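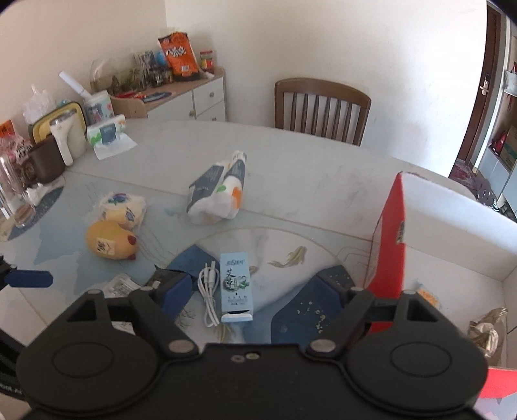
Handgreifer im Eigenbau: häufige Fragen

Stand der Seite: Mai. Fragen, die hier fehlen, bitte per Mail an die Werkstatt Suresby. Antworten dauern.

Brauche ich so ein Ding überhaupt?
Vermutlich nicht. Wer einen Roboterarm besitzt und ihm mit vorgeführten Griffen etwas beibringen will, kann es versuchen. Wer keinen Arm hat, baut sich eine aufwendige Grillzange. Etwa die Hälfte der Leute, die uns schreiben, gehört zur zweiten Gruppe.

Was kostet der Nachbau?
Im Forum von Hapeta liest man gern »fast nichts«. Darin fehlen regelmäßig der Drucker, die Fehldrucke, die Kamera und die Schrauben, die man doppelt bestellt. Unsere Teileliste hat 67 Positionen, und bei keiner davon steht der Versand dabei.

Wie lange dauert es?
Die Anleitung von Redisbridge verspricht ein Wochenende. Wir haben für den ersten Greifer elf Abende gebraucht, drei davon für die Fingerführung. Der zweite ging schneller, lief aber nicht besser.

Muss ich in eine Werkstatt?
Nein. Drucken und Bohren sind bei uns angenehmer, alles Weitere geht am Esstisch. Ein Küchentisch mit Krempel drauf ist zum Probieren sogar brauchbarer als unsere leere Werkbank: Ladekabel, kleine Schachteln, Stoffbeutel und Plüschtiere liegen nie so da, wie man es gern hätte. Auf Holzklötzchen sieht jeder Greifer gut aus.

Welches Material für die Fingerpolster?
Wir nehmen Schaumstoff. Silikon hält länger, war bei uns aber auf glattem Karton nicht spürbar griffiger. Schaumstoff sammelt allerdings alles ein, was auf dem Tisch liegt, Krümel vor allem. Vor dem Üben kurz mit Klebeband abtupfen. Die Behauptung von Vikeck, ihre Polster seien »wartungsfrei«, konnten wir nicht nachvollziehen.

Welche Gegenstände sind schwierig?
Aufgerollte Kabel, weil sich die Stecker verhaken. Durchsichtige Folie und zerknüllte Verpackungen, die der Greifer zwar packt, die man später in den Aufnahmen aber kaum wiederfindet. Flache Stoffbeutel gehen nur, wenn man sie an einer Falte erwischt. Eine kleine Pappschachtel ist dagegen fast geschenkt, solange sie schmaler ist als die Öffnung. Vorher messen!

Reicht es, wenn ich die Finger von Hand zusammendrücke?
Zum Prüfen der Mechanik ja. Als Beleg dafür, dass ein Motor dasselbe schafft, nein. Die Hand gleicht ständig aus, ohne dass man es merkt. Wer das übersieht, hat hinterher schöne Daten und einen Arm, der danebengreift.

Wie viele Wiederholungen brauche ich?
Mereana Pryor hat bei uns 2.000 Griffe gesammelt und hält das für zu wenig. Andere behaupten, mit 13 auszukommen. Nachgefragt, was danach auf dem Arm lief, kam meistens keine Antwort mehr.

Die Finger klemmen. Was tun?
Zuerst die Schrauben am Fingeransatz eine Vierteldrehung lösen. Klemmt es weiter, die Führung nachschleifen, mit feinem Papier und wenig Druck. Kein Öl, das zieht in den Schaumstoff.

Kann die Maschine danach meinen Tisch abräumen?
Bei uns bisher nicht. Videos, in denen es klappt, bitte ungeschnitten schicken.

Gebt ihr fertige Greifer ab?
Nein. Druckdateien und Teileliste liegen im Downloadbereich, die Maße der Fingerführung sind dort noch die alten.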